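Section 4. Recording and Checking a Two-Arm Run

Read Section 3 (Homing and Limits) first. The steps below assume both arms are homed and the Pinder recorder is installed on the control computer.

The Datwood method compares two ways of training the same policy. In the first, every run uses one background. In the second, the wall paper and surface covering are changed between blocks of runs. The Londovham results depend on the blocks being kept separate, so follow the order given.

4.1 Before the first run

1. Fit the wall paper and surface covering listed for the block. Smooth out any bubbles.
2. Check that the base plate screws are tight.
3. Move each arm by hand through its full reach. The cables must follow without pulling at the wrist or catching on the elbow.
4. Turn on power to the left arm, then the right arm.
5. Start the recorder and enter the block number and the covering code.

Caution: Keep hands outside the walls once power is on. The arms hold position but can drop if power is lost.

Note: If you change a covering, start a new block. Do not reuse the old number, even if only one wall was changed.

4.2 Recording

1. Place the objects using the placement card for that run. Positions do not need to be exact to the millimeter.
2. Select Record. Wait for the tone.
3. Carry out the task with the leader arms at a steady pace. Pauses longer than 2 seconds are flagged by the recorder.
4. Return both arms to rest and select Stop.
5. Mark the run Good, Failed or Discard. A dropped object is Failed. A bumped camera is Discard.
6. Repeat until the block has 20 runs marked Good.

Keep the failed runs. Ursu, the scoring script, reads them when it works out the failure types. Discarded runs are skipped but stay on the disk until the block is closed.

4.3 Checking the block

1. Open the block in the recorder and play the first and last runs side by side.
2. Confirm that the walls and surface match in both.
3. Confirm that both grippers stay in view through the whole task. 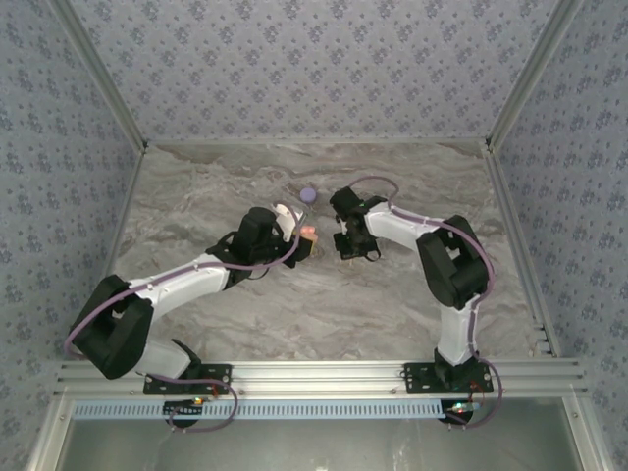
4. Run Ursu with the block number. It prints one line per run and a summary at the end.
5. If a run shows a joint value outside its limit, mark it Discard and record a replacement.
6. Close the block. After this, labels can't be edited.

4.4 Reading the result

Ursu reports the success rate on backgrounds left out of training. In our tests the policy trained on mixed backgrounds finished 92 percent of its trials. The policy trained on one background did well on that background and poorly on the rest, mostly from missed grasps.

Scores from fewer than 19 trials are printed with an asterisk. Do not put these in the comparison table.

Section last revised October 16, 2021. For errors at start-up, see Section 7.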